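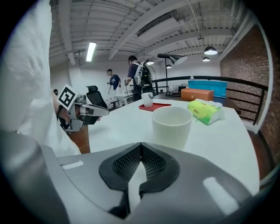

Hand-held gripper with black mesh pad

Birkia Team Planning Board
Product information

The Birkia Team Planning Board is a wall-mounted planner for small offices. It allows a manager and staff to record goals, assign tasks and check due dates in one place. The board is supplied by Stumis and is suited to teams of up to 19 people.

Features
Each board is divided into five columns: Goal, Owner, Due Date, Progress and Notes. Columns may be renamed with the blank header strips provided. The surface accepts dry-erase markers and magnetic cards. Cards come in four colours so that departments sharing a board can tell their work apart.

What is included
Board with mounting rails
Magnetic cards and header strips
Dry-erase markers and cloth
Printed guide to running a weekly planning meeting

Using the board
Stumis recommends that goals be entered at the start of each quarter and reviewed weekly. Each goal should have one named owner. Where a due date is changed, the original date should remain visible until the next review. Completed cards may be filed in the Geagea card organiser, sold separately.

Installation
Fix the rails to a solid wall at a height that all staff can reach. Two people are required to lift the board into place. Wall fasteners are not supplied, and the correct type will depend on the wall.

Ordering and delivery
Orders may be placed by telephone or in person at the Sellville office. Delivery within the Sellville area takes seven business days. Customers outside the area should request a quote for freight before ordering. Organizations purchasing more than five boards may apply for account pricing.

Boards bought before October were supplied with the earlier header strips, which do not fit the current rails. Replacement strips are available at no charge until December 31, 2018. Proof of purchase is required.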